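Section 4: Hanging the backdrop and looking after the cables

By now your Hanine backdrop should be out of its tube and have had a night to relax. If it hasn't, do leave it until the morning and have a cup of tea instead - a backdrop hung in a hurry usually has to be hung again.

What you will need: the top rail, the six clips, the bag of soft ties and a clean, dry cloth.

1. Fix the top rail so that it sits level, and leave at least 450 mm between the backdrop and whatever you mean to stand in front of it.

2. Clip the backdrop at the middle first and then work outwards, one side and then the other, smoothing it gently with the flat of your hand as you go.

3. Turn on the lights you will really be using and step back. Gentle vertical bands of lighter and darker colour are quite normal on a plain backdrop, and you needn't chase them. A sharp crease is another matter, so unclip that side and hang it afresh.

4. Bring your cables in last of all. Let a thin cable fall in an easy curve, with a little slack at each end.

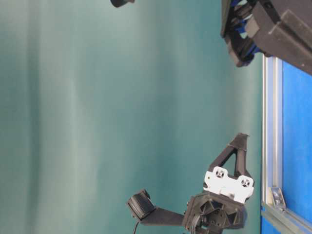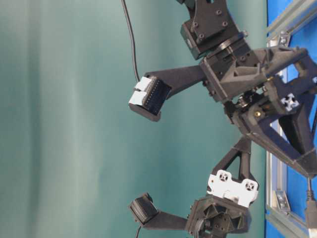
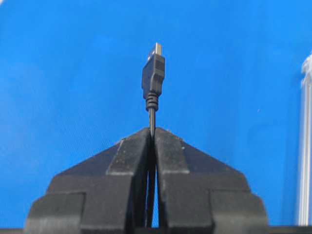
Thin black cable in each view, with a teal-green backdrop in the first two.

5. Put a soft tie on every 200 mm along the longer runs, loose enough that the cable can still slide through it.

6. When you come to unplug anything, hold the plug housing itself. The ridged collar beneath a plug is there to let the cable bend kindly, and it does not care for being tugged.

Caution: Never pin or tape a cable to the backdrop. Tape lifts the colour, and pins leave holes that will show for ever after.

Note: Backdrops up to 60 cm wide need only four of the clips. Please keep the other two somewhere safe, as they are the same ones used for the side stays in Section 5.

For everyday dusting, wipe downwards with the dry cloth, starting at the rail. Sioned Maddocks in our workshop likes to do hers on a Thursday, before the week's dust has had time to settle in, but any day that suits you will do very nicely.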